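Kiltstead Rentals – Unit 1214 turnover check
December, walkthrough started 2 pm

Entry
Front door lock – OK. Sticks a bit, needs graphite
Smoke alarm hall – OK, tested
CO alarm – FAIL, chirping. New battery in, retest before keys go out
Closet shelf – bracket loose, left side. Told Yule, they have the screws

Bath
Fan – weak. Cover is full of lint, clean first then see
GFCI – OK
Tub caulk – redo back edge
Hot water – set too high, turned down

Kitchen
Extinguisher – gauge in green, tag out of date. Replace tag
Under sink – dry. No smell
Outlet by stove – cover plate cracked, Pollard to swap. Do not use untill done
Range anti-tip bracket – could not see it, pull range out next visit 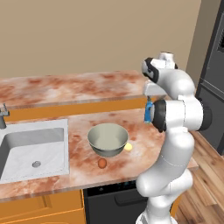
Kitchen counter, gray bowl.

Bedroom
Window 2 – won't stay up. Egress window so this one is a MUST FIX before move in
Blind cords – no cleat. Add
Smoke alarm – OK

Outside
Step light – out
Handrail – solid
Dryer vent flap – stuck open, bird stuff in it

Costs so far – Vurnarance quoted 300 for the window, 200 if we do the trim ourselfs. Go with 200.

Result – NOT PASSED. Recheck CO alarm, window, outlet plate. Rest can wait till after move in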